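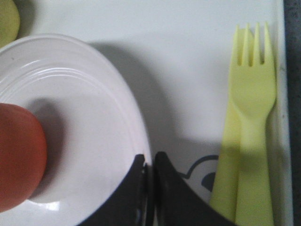
Can It Clear the Table Yet?
Final report, Household Automation option, Ronarley College

1. Why we did this

Every few months somebody announces that the washing-up is about to be solved. Our group shares a kitchen, so we had a personal interest in finding out how close that is. We picked the dullest chore we could defend to our supervisor: clearing a plate, a fork and a knife off a tray after a meal.

2. Method

We used the Drallow arm in the teaching lab with the Ekum control software, version as found. One of us drove it by hand to record 112 training runs. The arm was then left to try 378 times by itself, while we sat nearby with the stop button and a packet of biscuits.

3. Results

The plate went well enough when the fingers met the rim squarely. Plastic cutlery was another matter. A fork lying flat gives a gripper very little to hold, and when the knife lay half under it the arm often picked both or neither. Play food left on the plate was supposed to be removed first. In 16 runs it travelled with the plate, which we marked as a fail, although most of us have cleared a table that way.

A good run took about 455 seconds. Our slowest housemate was quicker, and he was on the phone.

4. What we would change

Softer fingertips, and a second camera looking from the side. Abubakari, the group before us, asked for the same two things in their report. We should have read it in January.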